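Home | Floor rules | Booking | FAQ | Contact

We use cookies to remember your login and to see which pages get read. Accept or Manage.

Floor rules FAQ: working around the humanoid at Flustton

Last updated 13th October

I'm Aisling Flanagan, and I look after the floor rules at our Flustton office. These are the questions that land in my inbox most, answered the way I'd answer them if you caught me at the coffee machine. If you want the formal version, it's the long document on the Podari drive (all 879 lines of it, sorry!). If the two ever disagree, the long one wins, and please write and tell me.

Who do these rules apply to?

Everyone who sets foot in the room while the robot is powered. That includes visitors, people who only came in for a stapler, and me. There's no "just passing through" category. We had one until September and it got used by pretty much the whole building.

Why do you run a robot in an office with carpet and swivel chairs? Shouldn't it be in a cell?

A fenced cell is the right answer for plenty of robots, and if you're bolting an arm to the floor to move heavy parts at speed, please go that way. Our work is picking things up in the kind of room people sit in, so the room has to have furniture in it. What we do instead is keep speeds low, keep the number of people down and write out a risk assessment for each task. A new task means a new assessment, even if it looks a lot like the old one. "It's the same thing with a different bag" is a sentence I've heard far too often.

How close can I be when it reaches down to the floor?

Floor pickups have their own section in the rules. When the robot bends, its hands end up at shoe height, and most of us don't think of our feet as being in the way. If you're seated, you stay seated, feet flat and still, and you don't roll the chair. If you're standing, you stay out of arm's reach, and I mean the robot's arm and not yours.

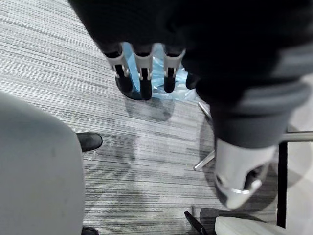 Floor pickup, light blue bag. Chairs and shoes count as part of the work area.

The person nearest the robot always agrees the spot with the operator before the run begins. Say it out loud. "I'm staying here" is plenty. And no crossing your legs halfway through, which I know sounds fussy, but a foot that swings out is a foot the operator hasn't planned for.

Who's allowed to stop it?

Anybody. You don't need a badge, a reason or a good guess about what was going to happen next. Call "stop" and the operator stops, and we talk about it after. I've never once told someone off for stopping a run and I don't plan to start.

How many people need to be there?

Two, minimum. One operates and the other watches, and the watcher does nothing else. No laptop, no notes, no holding the door for a delivery. If the watcher has to leave, the run pauses until they're back. The most we allow in the room is six, counting those two.

What can we give it to pick up?

Soft, light, ordinary things are fine under the standard assessment: clothes, cloths, packaging, bags. No glass, no blades, no liquids, nothing that belongs to somebody who hasn't said yes. Plastic bags get a little extra attention because they crumple and slide and they're hard to see the edges of. My rules for bags go like this - look inside before the run, take out anything with a point on it, and don't tie the handles into loops that a finger could get hooked through. If a bag does get snagged, stop the robot first and then go and help. Please don't reach in and tug while it's live, however slowly it's moving.

Do I have to tape out a zone?

If the task has a set place on the floor, yes. Use white tape, stick it down flat, and redo it when the corners start to lift. A zone tells people where the object belongs. It does NOT tell them where it's safe to stand, and I'd love it if we could all stop treating the outside of the tape as a guarantee. The arms reach well past it.

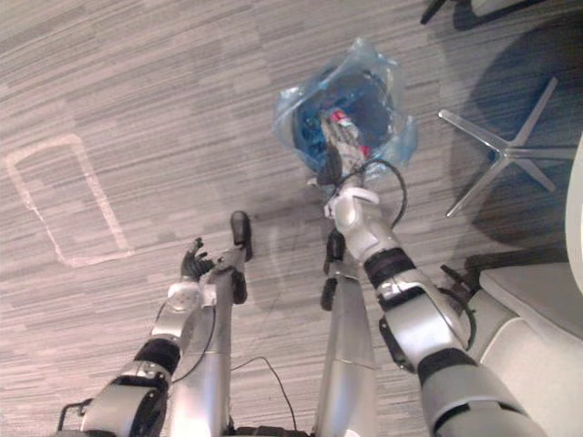 The same goes for keeping the area around a zone tidy. Before each session I walk the floor and look for three things: loose cables, chairs that have drifted in, and small bits of litter on the carpet. Cables bother me the most. Anything lying near the robot's feet gets picked up or routed out of the way before the next run, and if you aren't sure what a cable is connected to, ask before you move it. Chairs go back behind the line of desks unless somebody is meant to be sitting in one for the task.

Does the watcher need training?

Yes, but it's short. You sit in on five sessions with an experienced watcher, then do one with me. The Esow team has its own sign-off for operators and I don't get a say in that, so ask them directly.

Which standards are you following?

I get asked this a lot, usually by people hoping I'll name one number and be done. The published robot safety standards were mostly written with particular kinds of machine in mind, and one that stands on two legs raises questions they don't all cover. Cutting the power to an arm on a bench is one thing; cutting it to something that has to balance is another, so where the robot would end up is a question every assessment has to answer. We borrow what fits, write down what we borrowed, and have it reviewed by Ó Dubhghaill, the outside firm that checks our assessments. If you're setting up your own site, get your own review. Copying my page won't cover you, flattering as it is.

What do I do about a near miss?

Report it the same day, even if it feels silly. A sleeve brushed, a chair bumped, a cable under somebody's heel - I want all of it. The form is on the Podari drive and it has five boxes. If you can't face the form, send me a plain email and I'll fill the boxes in for you.

Can I bring my kids / my dog / my parents?

Parents, yes, if they sit through the briefing and we're under the limit of six. Kids and dogs can look through the door while the power is off.

My question isn't here.

Email me through the Contact page. I add new ones whenever I've had the same question twice, and the next one going up will be about long hair and lanyards. Tie them back or take them off for now.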